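잇몸 이야기부터 합니다 (원내 소식지 7월)

이번 달은 좀 급하게 씁니다. 접수대 공사 때문에 컴퓨터가 오전 내내 꺼져 있었고, 점심시간에 몰아서 쓰는 중. 오타 있으면 양해 부탁드립니다.

주제는 치주 유지관리. 스케일링 받고 나면 다 끝난 줄 아시는 분들이 많아서 이번에 한번 정리합니다. 레브비(Levby) 치과 소식지를 오래 받아보신 분들은 아마 들어본 얘기일 겁니다. 그래도 또 합니다. 잇몸은 한 번 치료하고 잊어버리는 곳이 아니라서요.

먼저 증상. 양치할 때 피가 난다. 아침에 입안이 텁텁하다. 찬물에 이뿌리 쪽이 시리다. 사과 베어 물었는데 자국에 피가 묻는다. 이 정도는 다들 그냥 넘깁니다. 피곤해서 그렇다, 칫솔이 세서 그렇다. 물론 칫솔이 센 경우도 있어요. 그런데 2주 넘게 같은 자리에서 계속 나면 한번 보여주세요. 통증이 없어도요. 치주염은 꽤 진행될 때까지 안 아픈 경우가 많습니다. 아플 때 오시면 이미 뼈가 좀 내려가 있는 경우가 있고, 내려간 뼈는 저절로 다시 올라오지 않습니다.

치석 얘기. 치태가 굳으면 치석이고, 굳고 나면 칫솔로 안 떨어집니다. 집에서 뾰족한 도구로 긁어내려고 하시는 분들 있는데 하지 마세요. 인터넷에서 파는 금속 스케일러, 그것도요. 잇몸 찢어져서 오신 분이 올봄에도 계셨습니다.

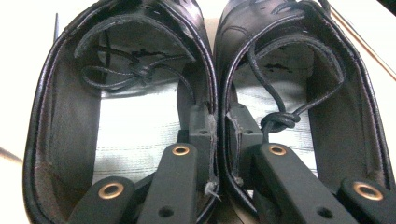
치주낭 검사는 처음 들으면 겁나는데 사실 별거 없습니다. 눈금 있는 가는 기구를 잇몸과 이 사이 틈에 살짝 넣어서 깊이를 재는 거예요. 따끔한 자리가 있을 수 있고, 염증 있는 곳은 피가 좀 비칩니다. 숫자를 불러드리는데 작을수록 좋은 겁니다. 깊은 자리는 칫솔이 안 닿아요. 가죽 구두로 치면 겉은 반짝반짝하게 광이 나는데 안쪽은 위에서 들여다봐야 보이는 거랑 비슷합니다. 앞니 겉면만 열심히 닦으시는 분들이 딱 그렇습니다. 거울로 보면 깨끗한데 어금니 안쪽, 혀 닿는 쪽은 그대로. 그래서 검사는 겉만 안 보고 한 자리씩 다 잽니다. 시간이 좀 걸리니 검사 있는 날은 예약을 여유 있게 잡아주세요.

깊은 자리가 여럿 나오면 잇몸치료(치근활택)로 넘어갑니다. 마취하고, 입안을 구역으로 나눠서, 하루에 다 안 하고 몇 번에 걸쳐서. 왜 여러 번 오라고 하냐는 질문 정말 많이 받는데, 양쪽을 한꺼번에 마취하면 그날 식사가 힘듭니다. 볼 안쪽 씹으시는 분도 있고. 치료 당일에는 뜨거운 국물, 술, 사우나 피해주시고 맵고 짠 것도 하루이틀은 참아주세요. 시린 느낌은 대개 며칠에서 몇 주 사이에 가라앉습니다. 더 길어지면 전화 주시고요.

그다음 많이 물어보시는 것. 치료 후에 이 사이가 벌어진 것 같다. 부어 있던 잇몸이 가라앉고, 사이에 끼어 있던 치석이 빠지면서 그렇게 느껴지는 겁니다. 이가 깎인 게 아닙니다. 음식물은 전보다 더 낄 수 있어요. 여기서 치간칫솔이 필요합니다.

치간칫솔 고르는 법 짧게.
- 넣을 때 억지로 밀어야 하면 큰 것. 헐렁하게 왔다갔다하면 작은 것.
- 앞니랑 어금니는 사이즈가 다를 수 있음. 두 가지 쓰시는 분 많아요.
- 철사가 휘면 바로 버리기. 털이 누워도 버리기.
- 치약은 굳이 안 묻혀도 됩니다.
- 처음 며칠 피 나는 건 흔한 일. 계속 쓰시면서 보세요. 일주일 넘으면 내원.

사이즈 모르겠으면 접수대에 말씀하세요. 진료실에서 직접 넣어보고 맞춰드립니다. 접수대에 피아조(Fiadzo) 치간칫솔 세트 100개 들어왔고, 이번 달 정기검진 오시는 분들께 하나씩 드립니다. 떨어지면 끝입니다. 따로 빼놓는 건 안 돼요, 죄송합니다.

구강세정기(물 나오는 것) 문의도 많은데, 있으면 좋습니다. 교정 중이거나 보철 많은 분들은 특히. 다만 이게 칫솔을 대신하진 못해요. 끈끈하게 붙은 치태는 물살로 잘 안 떨어집니다. 순서는 치간칫솔이든 치실이든 먼저, 그다음 칫솔, 마지막에 세정기. 꼭 이 순서 아니어도 되는데 안 하는 것보단 백 번 낫습니다. 물 세기는 약하게 시작하세요. 처음부터 최대로 틀었다가 놀라서 서랍에 넣어두신 분들 꽤 됩니다.

담배. 길게 안 쓸게요. 담배 피우시는 분은 피가 덜 나서 오히려 늦게 발견됩니다. 잇몸이 멀쩡해 보이는데 재보면 깊은 경우. 끊으시는 게 제일이고, 못 끊으시면 검진이라도 자주.

당뇨 있으신 분들도 꼭 말씀해주세요. 잇몸이랑 혈당은 서로 영향을 줍니다. 드시는 약 바뀌었으면 약 봉투 사진이라도 찍어서 가져오시면 됩니다. 혈전약, 골다공증약도 마찬가지. 임의로 끊고 오시면 절대 안 되고, 처방해주신 선생님과 먼저 상의. 주사로 맞는 골다공증 약은 빠뜨리고 말씀 안 하시는 경우가 많으니 그것도 적어주세요. 임신 중이신 분도 검진 받으실 수 있습니다. 임신 중에는 잇몸이 잘 붓고 피도 잘 나요. 시기는 산부인과랑 맞춰서 잡아드립니다. 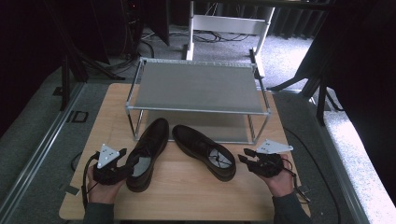
잇몸치료가 다 끝났는데 유지관리는 얼마나 자주 받아야 하나요?

잇몸 상태에 따라 다르지만 보통 석 달에서 여섯 달 간격으로 잡습니다. 치료 직후 첫 해는 석 달 쪽으로, 그 뒤로 수치가 안정적이면 간격을 늘려요. 흡연하시거나 당뇨 조절이 잘 안 되는 분은 짧은 간격을 유지하시는 게 좋습니다.

유지관리 날에 하는 일은 이렇습니다. 깊이 다시 재고, 지난번 기록이랑 비교하고, 남은 치태 염색해서 보여드리고, 필요한 데만 긁어내고, 칫솔질 다시 봐드리고. 엑스레이는 매번 찍지 않습니다. 염색약은 입술에 좀 남을 수 있으니 중요한 약속 있는 날은 미리 말씀해주시면 빼드려요. 흰 옷도 피해주시면 좋고요.

어린이는 따로 씁니다. 다음 달에 할지도. 충치 얘기랑 같이 묶으려고 하는데 아직 원고가 없어요.

공지 몇 가지.

너트우드(Nutwood) 지점은 2층에서 1층으로 옮겼습니다. 계단 힘드셨던 분들 이제 편하게 오세요. 주차는 건물 뒤쪽, 14대까지 됩니다. 자리 없으면 길가에 대지 마시고 접수대로 전화 주세요. 단속 자주 나옵니다.

예약 문자 시스템이 페서(Feser)로 바뀌었습니다. 발신 번호 끝자리가 달라져서 스팸으로 들어간 분들이 계신데, 스팸함 한번 확인 부탁드려요. 작년에 마지막 검진 받고 일 년 넘으신 분들께 이번에 안내 문자 733통 나갔습니다. 이미 다른 데서 받으셨으면 답장으로 '완료'라고만 보내주시면 명단에서 빼드립니다. 소식지 받으시는 분이 거의 2000분이라 전화로 일일이는 어려워요. 문자가 제일 빠릅니다.

점심시간은 1시부터 2시까지 그대로. 그 시간에 오시면 문은 열려 있는데 접수가 안 됩니다. 대기실에 앉아 계시는 건 괜찮아요. 정수기랑 잡지 있습니다.

예약 취소는 전날 오후까지 부탁드려요. 잇몸치료 자리는 길게 잡아두는 거라 당일에 비면 채우기가 어렵습니다. 급한 일 생기시는 건 다 이해하니까 연락만 좀 일찍 주새요.

칫솔은 석 달에 한 번, 벌어졌으면 그 전에라도 바꾸시고요. 다음 호는 임플란트 주변 잇몸 관리랑 틀니 세척으로 갑니다. 궁금한 거 있으시면 접수대 옆 종이에 적어서 통에 넣어주세요.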